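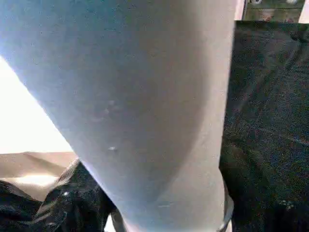

Close work at the table, with the pale gray finger and some black fabric.

Stasum Robotics Club: Questions We Get From Families

Who can join?
Anyone from 7th grade up who lives in Plornstead or Eketville, and yes, that includes kids who have never touched a screwdriver! We have room for 20 students this fall. If we're full, please put your name down anyway, as families move and schedules change and we do call people back.

What will my child be working on?
Our November project is picking things up and setting them down again, which sounds like nothing much until you try it (I spent a whole evening on one sock). Students pick an object, plan how the gripper should come at it, run it, and write down what happened in the club notebook. Soft things like cloth usually give beginners the most trouble, so don't worry if you hear some grumbling at dinner. 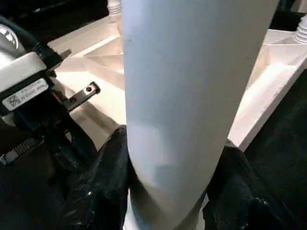
Two black fingers holding a tall white cylinder near its base.

Why do they spend so long on one object?
Branislav Dvořáček, who runs the build table, likes students to try the same grasp 15 times before they change anything. It takes patience, I know, but they get so much better at noticing small things, and the notebooks from last year are a joy to read.

Does my child need to know how to code?
No. We start with ready-made moves and let the students change a number here and there. The ones who want more can stay for the second half with Bernadette Duggan, who is happy to talk about loops for as long as anyone will listen.

What does it cost?
The fee is $89 for the season, and that covers parts and the notebook. If that's hard right now, just tell one of us quietly and we'll work it out.

What should they wear?
Closed shoes, please, and long hair tied back. Hoodie strings get tucked in.

When are forms due?
Please get them to us by 7/11/20. You can hand them to Bernadette or drop them in the club mailbox at the Dolan building, just inside the side door.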